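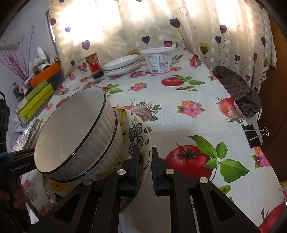 Robot end effectors

Tadovetti table test

The Tadovetti table test is a method for comparing hand-held grippers on household tableware. It is used mostly for two-jaw grippers of the kind that a person carries and works by hand while a camera on the tool records the motion, so that the recording can later be used to train a robot arm. The test was written by Clive Mellor and Anil Marar at the Vetov workshop and named after the Tadovetti kitchen, where the first trials took place. The version in general use is dated October 20, 2021.

The test does not give a gripper a single score. It produces a sheet of results for each object, and two grippers are compared object by object.

Background

Earlier bench tests at Vetov used machined blocks and cylinders on a bare steel plate. Results from these tests repeated well, but they said little about how a gripper would behave in a home. Mellor found that two sets of jaws that had scored the same on blocks gave very different results on a thin bowl rim. Marar had the same trouble from the other side: recordings made on the bare plate gave poor results when the arm was later run in a kitchen, where tablecloths, curtains and daylight changed what the camera saw.

The two agreed to keep the timing rules of the block test and replace everything else. The first draft was circulated in April and drew objections from Maureen Nuttall, who ran the recording side at Vetov and wanted the lighting fixed. Her objection was not adopted. The current text allows daylight from a window, provided that both grippers are tried under it.

Setup

The test is done on an ordinary dining or kitchen table. A printed tablecloth is preferred to a plain one, as the pattern gives the camera something to track when the tool moves. Oilcloth is common. It must be clipped or weighted at the edge so that it does not creep when a dish is dragged, and binder clips are the usual choice.

Objects are placed within reach of a seated person. The standard set is:

Nested bowls with a ribbed or fluted outer wall
A wide, shallow dish
A stack of small plates
A closed glass jar
A plastic tub with a lid

Anything may be left at the back of the table or beyond it. The text says only that the background should stay the same for both tools in a comparison.

Two grippers are often worked at once, one in each hand, when the task calls for one to steady an object and the other to lift. The left-hand and right-hand results are then written on separate sheets.

Grippers tested

Most tools put through the test have parallel jaws moved by a linkage with round pivots, and a ribbed pad on the inner face of each jaw. Blue pads on a black body are one familiar arrangement. Some tools carry a mirror-like panel low down between the linkage arms, which puts a second view of the work into the camera picture without a second camera. The panel is treated as part of the tool and stays on during the test.

Pads may be swapped between runs. The Pawlak pad, a molded strip with cross ribs, was used in many of the early comparisons as a reference. A gripper is first run with its own pads and then, if they fit, with Pawlak pads, which makes it possible to tell how much of a result comes from the pad and how much from the linkage.

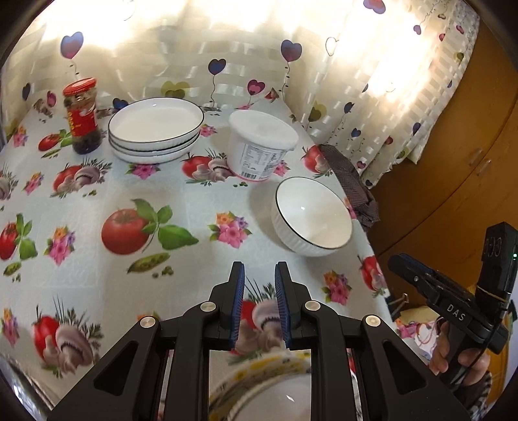 Procedure

A run begins with the jaws held open and clear of the table. The operator closes on the first object, lifts it to the height of the jar lid, holds for 5 seconds, and sets it down. The object is then approached a second time from the side. Bowls are taken by the rim with one jaw inside and one outside, and the ribbed wall is allowed to settle against the pad before the lift. Plates are taken from the top of the stack. The jar and the tub may be gripped around the body or by the lid, but the same hold must be used for both tools.

Nested bowls are scored separately. The operator tries to take the upper bowl and leave the lower one where it is. If both come up, the attempt is marked as a double and is not counted as a drop. Wilmer Huaranga, who carried out much of the early work on rims, argued that doubles depend more on the operator's wrist than on the gripper. A note to that effect was added to the text.

Each object is attempted 7 times with each gripper. The operator changes tools after every object, not at the end of the full set, to spread tiredness evenly.

Recording

The camera on the tool runs through the whole test, including the pauses. Frames are checked afterward for glare from glossy cloth and for washed-out areas where a window is in view. A run is thrown out if the jaw tips cannot be made out during a grasp. Blur on objects very close to the lens is accepted.

Jaw opening is logged along with the picture. Where the tool has no sensor for this, the opening is measured from the picture itself, using the pads as markers. The Gredier controller, a small logging unit made for this purpose, stores 1000 readings per run and was the first to put picture and jaw readings on the same clock.

Criticism

Dean Gosling has pointed out that the objects are not specified closely enough for results from different tables to be compared. A heavy bowl with a thick rim is a much easier object than a light one with a thin rim, and the text gives no weight for either. Mellor's reply was that the test is meant for comparing two tools on one table and should be used only in that way.

A further complaint is that no soft objects are included. Cloths, bags and foil packets were left out of the set on the ground that they could not be put back in the same shape between attempts. Gosling's own variant adds a folded dish towel, to be gripped at one corner.

See also

Gredier controller
Parallel-jaw gripper
Pawlak pad
Rim grasp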